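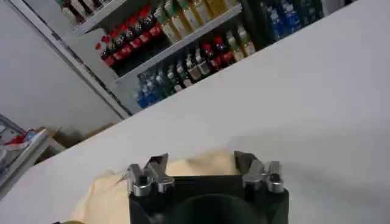 Clavomia is a student competition in which every team gets the same task, the same arm and the same two days. The task this year is cloth. Teams must pick up a crumpled piece of fabric, spread it on a table and fold it in half, with no operator input after the start signal. Cloth is hard for a gripper with two rigid fingers. The beige piece on the white tabletop has soft folds and shadowed creases in nearly the same tone as the rest of it, and a wrist camera has to pick a grasp point from that. The same camera also takes in whatever stands past the table edge, in this case shelves of red-labeled soda and blue-capped water, which are far easier to detect than a pale fold.

The team from Prikport spent most of November on this problem. Their first detector was trained on 1361 wrist images, labeled by hand in the evenings, and it preferred bottles. The second version masks everything beyond the table edge before it looks for a crease. The mask is computed from the joint angles, so it holds when the view tilts.

Grasping is handled by a separate program called Irar. It opens the fingers, lowers the wrist until the motor current rises, then closes slowly. Force limits are set low – a hard close tends to pinch two layers, and the fold fails at the next step. Of some 17 settings in the file, the students say they still change two, closing speed and approach angle.

Scoring is handled by Org, the competition's own software, which compares the final outline of the cloth with a template. Speed counts only as a tiebreaker. The entry deadline is Friday, December 7, 2018, and late code is not accepted.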